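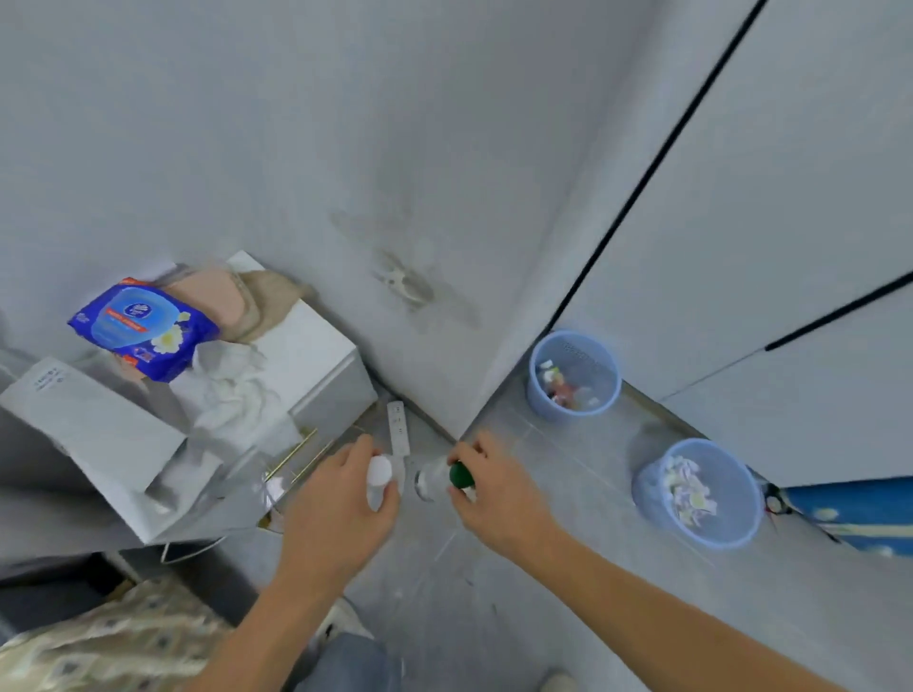 Singer Maricica Sima has confirmed that she and actor Rosaire Ouellet have called off their engagement, ending two weeks of speculation over why she was missing from the premiere of his new series, Nirnunow. Sima, 31, told followers on Tuesday night that the split was mutual and that it happened in March, well before the rumours started. She has been living on her own in Jorkton since then, in a rented place she described as "nothing fancy", with pale grey tiles on the floor, white walls and a tall white wardrobe with black handles. "I like it here," she wrote. "I'm sleeping, I'm working, and I'd like people to stop calling my mother."

The post drew 3,823 comments in its first hour, most of them supportive. Ouellet, 34, was among those who replied. He left a single line wishing her well and asking fans to be kind to both of them. 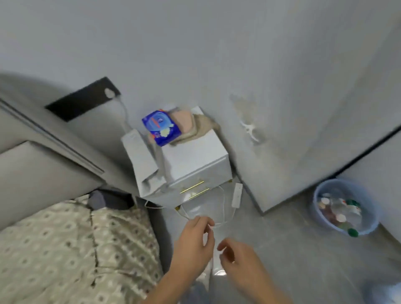

By Radek Jelínek, Entertainment Reporter
2019-10-16

The pair met while filming the video for Sima's single Zutura and got engaged a year later. They rarely gave interviews together, but their engagement party at a lakeside hotel in Lepik, with 60 guests, was covered widely at the time.

Questions about the relationship began when Ouellet walked the red carpet alone and left without speaking to reporters. Several gossip accounts then claimed that Sima had become close to her producer, Mircea Cozma, and pointed to a picture of the two of them at an airport. Sima called that claim "made up" in Tuesday's post. She said Cozma's wife was also on the trip and had taken the picture.

Cozma has not commented publicly. His manager, Dorin Nedelcu, said in an email that the producer considered the matter closed and was busy finishing Sima's third album. Asked whether any of the new songs were about Ouellet, Nedelcu said he had heard the whole record and would leave that for the listeners.

Sima was a little more open on the subject. She wrote that two of the tracks had been recorded before the breakup and that she had thought about dropping them, then changed her mind. "They were true when I sang them," she said. No release date has been set.

It is not clear what will happen with the house the couple bought outside Lepik last year. Neighbours told a local radio station that Ouellet still stays there on weekends when he isn't filming. Sima did not mention the house in her post, and a representative for the actor declined to discuss it.

Ouellet is due back on set next month for the second season of Nirnunow, in which he plays a disgraced ferry captain. Sima will perform in Jorkton in December, her first concert in her hometown since she signed with a label. All 2,954 seats have been sold, and her team says a second night is being considered.

Filed under: Celebrity News | Couples & Breakups | Music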